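4.3 Recording a collar-finding session

Read this section before your first run. Hiba Moussa's group skipped it in September and got 336 episodes of a robot lovingly smoothing a tablecloth.

The Stilano method learns to find a neckline from the wrist view alone. In our tests the policy trained on 523 episodes beat the one trained on twice the time with flat, tidy shirts. Mess is the point, so resist your upbringing.

1. Cover the table with a patterned cloth. Plain cloths give you a policy that works on plain cloths.

2. Drop one T-shirt from chest height. Do not arrange it. If it lands folded, drop it again and look stern.

3. Start the Fino recorder and wait for the green status line.

4. Bring the open gripper down until both fingertips show in the wrist view.

Note: Leave size and care labels in. Ruba Nseir cut them out of one batch, and the policy lost track of which side of the collar was the inside.

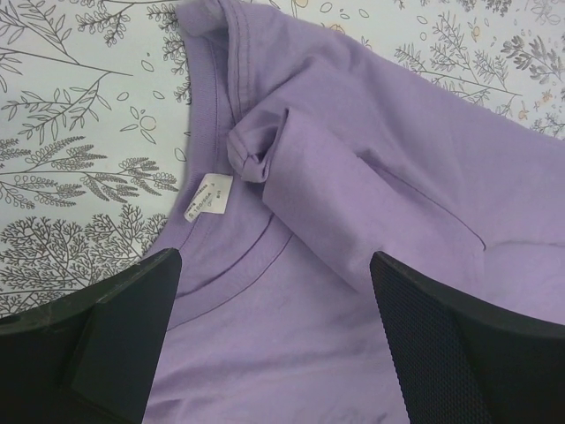

5. Hold still for 30 frames before closing. The collar estimate is read from this pause, and a twitchy operator ruins it for everybody downstream.

6. Close, lift, and mark the episode as a pass only if the grip is on the neckline. A sleeve is a fail. A very nice sleeve is also a fail.

7. Change shirts after 20 episodes.

Caution: Keep your hands off the cloth while the arm is live. The stop button goes within reach of the operator, not on the shelf with the spare shirts.

Label disputes go to Yara Bataineh, who settles them on Friday and does not take appeals.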